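Meal prep, week 2

Posted 20 Jan 2019 by Ebony Grimshaw

Quick one tonight, dinner's on the stove and I've got maybe ten minutes.

So. Still packing lunch. Still alive. Last June I went through my bank statements and the total for takeout lunches was $1,459. For half a year! I sat there on the bathroom floor with my phone and felt a bit sick. Did nothing about it until January of course.

Week 1 was bad. Made a giant pot of lentils, ate it four days running, hated everybody by the end. Fuseini at work (Fuseini Appiah, he of the perfect lunches) told me to stop cooking meals and start cooking parts. One grain, one thing with sauce, a bunch of chopped stuff. Mix it up as you go. Sounds obvious. Wasn't to me.
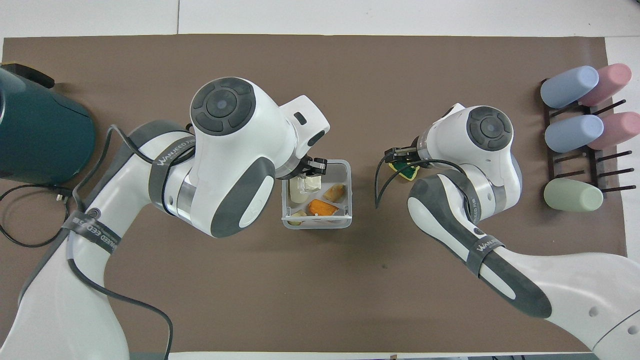
Anyway, this week was rice, chicken thighs with peanut sauce, roasted carrots, cabbage. The carrots went soft by day three, don't bother. Cabbage is teh hero, it just sits there being crunchy. Peanut sauce thickens up in the fridge so add a splash of hot water before you pour it.

Spent $42 at the market in Merport and that included a jar of peanut butter I'll be using til spring. Could of gone lower if I'd skipped the thighs. Didn't want to.

Things I still haven't figured out: eggs. Do they go in the microwave at work or do I eat them cold? Also my lids. Four lids in the drawer and not one fits the thing I want it to fit. Threw two out. Regretted it by morning.

Next week I want to try Fuseini's bean stew, he says it freezes fine. He also says it needs smoked fish and I'm not sure the office is ready for that.

OK rice is boiling over, gotta run. If you have a sauce that isn't peanut, leave it in the comments please.

Recent posts
Moving to Merport, the boxes edition
Bus to Irkow and back in one day
What I read in June
Cabbage, a love letter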